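Sorting Plastic Film in a Shared Kitchen
Project report, Materials and Waste module
Group: Dzifa Antwi, Mirsad Mujić, Jolanta Gajewski
Supervisor: Carleen Brunton
Submitted Nov 10, 2020

1. Background

The kitchen on the second floor of Tembridge Hall is used by four corridors. Until this fall it had one trash can and one paper box. Everything plastic went into the trash, including bread bags, snack wrappers and the thin film that comes around vegetables. Our project looked at whether residents would keep soft plastic apart from other packaging if the bins were easy to use.

We chose soft plastic for a practical reason. Bottles and tubs hold their shape and people recognize them as recyclable. Film and packets are light, they stick to other things, and most residents told us they did not know where they belonged.

2. Setup

We asked the housing office for storage bins instead of buying proper recycling containers. The first ones we tried were shallow trays, and packets blew out of them whenever the hall door opened. We changed to deep blue plastic bins with straight sides and no lids. Dzifa wanted lids because of the smell, but Mirsad argued that a lid was one more thing to touch with greasy hands. We left them open and asked people to shake out crumbs first.

The bins stood side by side. Each had a paper sign on the wall over it. The signs were rewritten once, after a resident pointed out that "flexible packaging" meant nothing to her. The new version said "bags, wrappers, film."

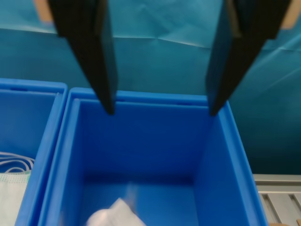
Figure 1. Blue storage bins next to each other, with a crumpled white plastic packet at the bottom of one.

The rolled rims were useful in a way we had not planned. A liner bag could be folded over the rim and stayed put without tape. We used liners only in the last week of October, when the bins had become sticky inside and Jolanta was tired of washing them in the shower room.

3. Method

The trial ran for 3 weeks. Every evening one of us emptied the soft plastic bin onto a table, took out anything that did not belong, and weighed what was left on a kitchen scale. We also kept a notebook by the sink for comments. Weights below 10 grams were written down as "trace," as the scale jumped around too much at that level.

4. Results

On a normal weekday the bin held around 300 grams of soft plastic. Weekends were lower. The most common wrong items were yogurt lids and paper napkins. Foil-lined chip bags caused arguments in our group as well as among residents, and we ended up counting them as wrong items, though the sign never said so. That should be fixed if the trial is repeated.

Two evenings are missing from the record. On one the cleaning staff emptied the bins before we arrived, and on the other we forgot.

The notebook had fewer comments than we hoped for. Most were about the smell. Purificación Toledo, who cooks for her whole corridor on Sundays, wrote that the bins were too far from the counter and that she carried wet wrappers across the floor to reach them. We moved the bins beside the counter the next day.

5. Next steps

We would like to run the trial again in the first-floor kitchen with the corrected sign and liners from the start. The housing office has agreed to let us keep the bins until the end of the semester.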